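Review: the Bavari Stistach folding canopy

When the international students' office asked me to find a canopy for our summer food and music fair, I spent far too many evenings reading about poles. We settled on the Bavari Stistach, which cost us $244 with the side panels, and after two fairs and a very damp picnic for the exchange families I feel I know it pretty well by now!

Setting up is a pleasure once you've done it a couple of times. Estela Daza and I had ours standing before the coffee was ready, and neither of us is what you'd call handy. The legs click into place with a good loud snap, and the roof fabric is already attached, so you aren't wrestling a giant bedsheet in the wind (we did that for years with the old one, and I don't miss it). It kept the dumpling table dry through a real downpour, though a little water pooled at one corner until Joaquín Aravena raised that leg a notch.

Now for the grumbles. The carrying bag is too snug – you have to fold the roof just so or the zipper won't budge – and the wheels on it are fine for sidewalks but hopeless on grass. The stakes that come with it are thin, too. We bent two on the first afternoon and bought sturdier ones for the next fair. I'd also have loved a color besides navy, what with all the bright paper banners our dance groups put up, but that's just me being fussy.

If your club or campus office runs a few outdoor events a year, I'd happily recommend it. Menaka Gunawardena has borrowed ours for the alumni supper already and is asking for it again, so I suppose I'd better put our name on the bag.

Four stars out of five.

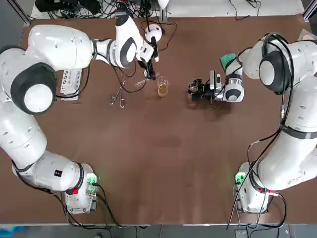 Prerkenico, June

Side panels are sold separately at some shops, so check before you order. Ours came in a second box a few days after the first.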